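2018-04-05 — Trorkau sim bench, fruit to tray

Carried on with the handover from the Juvel planner to our own grasp layer. The task is unchanged: right arm picks the lemon off the plate, sets it on the tray, left arm keeps clear of the wire stand. The tray is set at an angle in this layout, so the place pose has to come from the fitted rectangle and can't be assumed square to the counter.

Set the planner to 500 samples per query and left the collision margin at 6 mm. The right arm's approach now comes in low from the side.
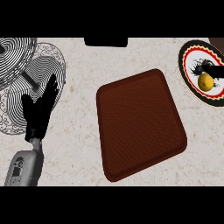

The margin is checked against convex hulls, and the hull for the stand fills in every gap between the wires. The left hand therefore reads as in collision whenever it is over the lower level, and the planner refuses to start. Swapped the hull for a decomposed mesh. Start state accepted, but query time went up by roughly 70 ms.

Segmentation is the other problem. The lemon mask leaks into the dark markings on the plate, and the centroid drifts with it. Tried a colour gate before the plane fit — better, still not stable between renders. Tray mask is fine. The woven texture gives the stereo matcher plenty to work on.

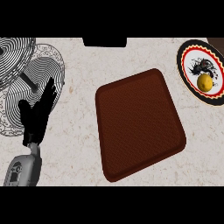

Chidiac reckons the colour gate is a dead end and that we should fit a sphere to the depth points, then throw out anything below the plate plane. It also wants the left arm parked before any timing is quoted, as the mesh check on the stand swamps the rest.

Fair on the timing. Will park it and rerun the same 2 seeds.

To do:

- sphere fit, log the residual
- cache the stand mesh between queries
- ask Foltorura whether their controller takes a per-link margin; the June release notes don't say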